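About Castmont

Castmont builds and services bin-picking cells for small warehouses and repair shops. We started with three people in a rented unit in Tarberg and now have nine on staff. Tekle Jemal, who founded the company, still runs the test floor and signs off on every cell before it ships.

Our main product is Hivomia, a picking package that goes on an arm the customer already owns. It includes the mounting hardware, the control software and two days of training on site. We do not sell arms. If you need one, we will tell you which sizes fit your bins and your payload, and you can buy it wherever you like.

Most of our testing is done with mixed household goods — things of different shapes and sizes lying together in one bin. Customers send us their own items too, and we keep a stock of 200 that go into rotation. A new release has to get through 3000 picks before we install it anywhere.

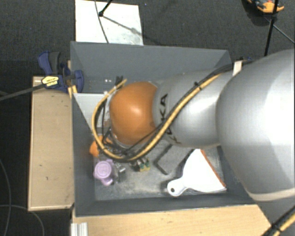 KUKA arm over a test bin, with a white dustpan among the items on the floor of the bin.

Cells are put together and wired in Tarberg. Cables run along the outside of the arm so your own maintenance people can get at them, and spare cable sets are kept on the shelf. Service calls are answered by the same staff who do the installs.

Visitors are welcome on the test floor in the mornings. Bring a box of your own parts if you can — we will run them while you are here and give you the pick log to take home. The shop is closed for two weeks in July, but the service line stays open.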